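Section 3. Preparing and Washing a Load

Read this section before using the Murar washer for the first time. The Tumham model follows the same steps, but its control panel is arranged differently; refer to the panel diagram in Section 2.

3.1 Before loading

1. Open the water supply valve fully and check the hose connections for leaks.
2. Sort items by color and by the temperature shown on the care label.
3. Empty all pockets. Lay hooded garments flat, straighten the sleeves, and close zippers to the top.

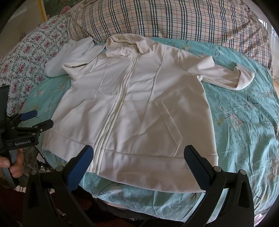 Katherine Huanca wrote to the service desk that the zipper step should also cover duvet covers and cushion cases, as an open zipper on a cushion case had scratched her door glass. The step applies to every item with a zipper, and buttoned duvet covers should be buttoned before washing.

4. Place small items in a mesh bag.

CAUTION: Do not load items that have been in contact with gasoline, solvents, or cooking oil. Vapors may ignite inside the drum.

3.2 Selecting a program

1. Turn the dial to the required program. For bed linens and towels, select Program 3.
2. Add detergent to the left compartment of the drawer. Do not exceed the upper line.
3. Press Start. The door locks and remains locked until the drum has drained.

NOTE: If code 203 appears, the door is not fully closed. Press firmly near the latch and start the program again.

4. When the program ends, remove the load promptly and dry it according to the care label. Fold sheets and towels only when they are completely dry.

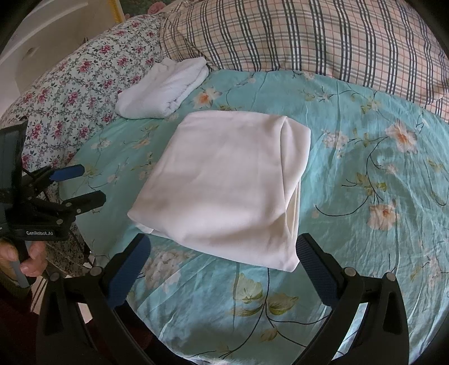
3.3 Cleaning the drain filter

1. Switch off the washer and unplug it.
2. Place a shallow tray beneath the filter cover and turn the cap counterclockwise.
3. Rinse the filter under running water and replace it.

Replacement filters are supplied by Grisska under part number 17.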